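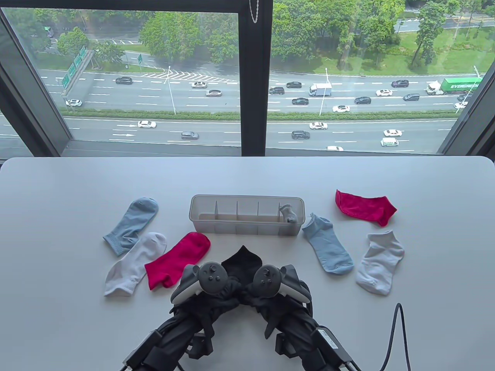 **Stiltia** is a resort hotel and conference complex on the northern edge of Nindivthorpe. It consists of a main building, a guest annexe and a separate dining hall, and is open throughout the year. The complex is owned and managed by the Pikness company, which also runs the smaller Nseir guest house in the same district.

## Location

The complex stands beside the old mill road, 500 metres from the Nindivthorpe railway station and 200 metres from the nearest bus stop. Guests arriving by car enter through the eastern gate, where parking is provided free of charge for the length of the stay. Coaches use a separate turning area behind the dining hall. A footpath leads from the annexe to the river and continues to the weir.

## History

The oldest part of the complex was built as a boarding house for employees of the local paper mill. After the mill closed, the building was let to several tenants in turn and served for a time as a school hostel. Its upper floor was damaged by a roof fire and remained closed until the property was bought by Pikness.

Rebuilding was directed by the architect Aurel Stanciu, who kept the original staircase and the arched entrance but replaced most of the internal walls. The annexe was added in a second phase of work, on ground formerly used as a kitchen garden. Stanciu's first proposal had placed it closer to the river; the district council refused permission on grounds of flood risk, and the plan was redrawn with the annexe parallel to the road.

The name Stiltia is taken from the raised timber walkway that once joined the boarding house to the mill yard. A short section of the walkway is preserved beside the car park.

## Accommodation

Rooms are divided into standard, family and superior categories. Standard rooms are found on the first and second floors of the main building and have either one double or two single beds. Family rooms are in the annexe, where each has a connecting door to the room beside it. Superior rooms occupy the rebuilt upper floor and include a sitting area and a writing desk.

All rooms have a private bathroom, a television and a wireless internet connection. Cots are supplied on request. Pets are accepted in the annexe only, subject to a cleaning charge.

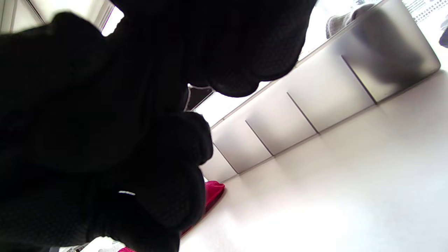
Check-in begins in the early afternoon, and luggage may be left at reception before that time. Late arrivals are admitted by the night porter through the side entrance.

## Dining

The dining hall contains the main restaurant and a smaller breakfast room. The restaurant serves regional dishes, with river fish and game in season, and is open to non-residents in the evening. Breakfast is included in the room rate. From May, meals are also served on the covered terrace – weather permitting – until the end of the summer season.

Banquets and wedding receptions are held in the restaurant by prior arrangement. On such occasions, residents take their evening meal in the breakfast room.

## Conference and leisure facilities

The main building has five meeting rooms on the ground floor, the largest of which can be divided by a folding partition. Projection equipment and catering are booked through the conference office.

A sauna and a small gymnasium are situated in the basement of the annexe. Bicycles may be hired at reception by the hour or by the day. There is no swimming pool, although guests have reduced admission to the municipal baths.

## Services

Laundry and ironing are available on weekdays. Items handed in before breakfast are returned the same evening, and each parcel carries the room number. Unclaimed articles are held at reception and may be sent on at the guest's expense.

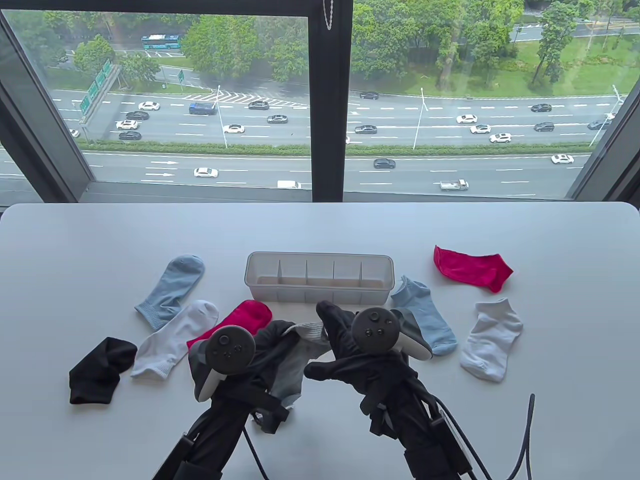 *Loose socks and a divided organizer box on a white table by the window.*

## Ownership and operation

Pikness manages the complex from an office in the main building. The grounds cover 2740 square metres, including the parking area and the terrace. Reservations for Stiltia and Nseir are handled by a single desk, and guests may transfer a booking between the two properties without charge when rooms are free.

The current schedule of rates and services has been in force since 29 Apr 2024. Group rates are agreed separately with the conference office.

## See also

- Nseir guest house
- Nindivthorpe railway station
- Nindivthorpe paper mill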